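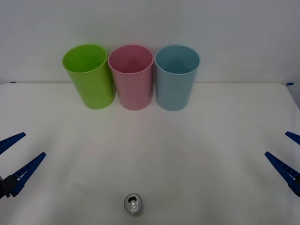
Rornau left a note on the bench saying the cups ought to be stacked overnight to save space, and that three side by side at the back is asking for one to get knocked over. Fair enough, but the stack jams. The tumblers taper only a little, and when we nested them last time it took two hands and some swearing to get the pink one out. I've written that under the note.

22nd July

Tabletop sorting, second layout. Row at the back in the order green, pink, light blue, reading left to right, bases just short of the wall. Can at the front, middle of the table. Blue tape at the back corners stays put; please don't peel it when wiping down.

The green one won't keep as straight as the other two. I saw it leaning to the left in the row and left it alone. Want to check the base against a flat edge before blaming the table. If it rocks, swap it for a spare from the Brelesum box, bottom shelf.

Washed all the cups in the small sink at lunch, no scourer. The scourer took the shine off the last set and they looked tired within a week.

Weighed one of the spares with water in it: 295 g on the kitchen scale. The Gendero scale gave 2 g less. Not worth chasing, but use the kitchen one from now on so the numbers match.

Ran the layout 16 times before tea. Two of those I've struck out, both my fault, as I'd put pink and blue back the wrong way round and only noticed when writing up. The order is now on a card by the light switch.

Lysenko side wants the same arrangement with the can further back, nearer the cups. Not done yet. I'd leave a hand's width so you can get your fingers round it.

To do: base check on green. More white cloths. Ask whether the back row could come forward a bit, as the wall gets scuffed when you reach behind.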